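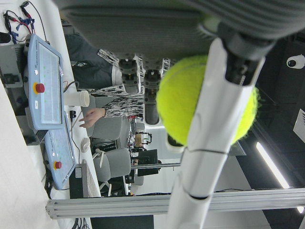 **Household object pickup** is a task class in service robotics in which a machine lifts loose items, such as balls, socks or cups, and puts them in a set place. It is treated as a basic test of whether robots can do home chores.

## Performance

Rigid items of known size are the easiest case. In the Erkthorpe trials, run by Kendra Charbonneau, the Rususik arm completed 93 percent of 900 ball pickups from a bare table. On a cluttered floor the rate fell to 31 percent. Most failures came from poor finger placement; slipping after contact was less common.

## Limits

Soft and flat items remain difficult. Colton Morin's Evby study listed 4 open problems: cloth, thin sheets, nested items and objects against walls. No system in either study worked a full day without human help.

## See also

- Gauthier grasp scale
- Bin picking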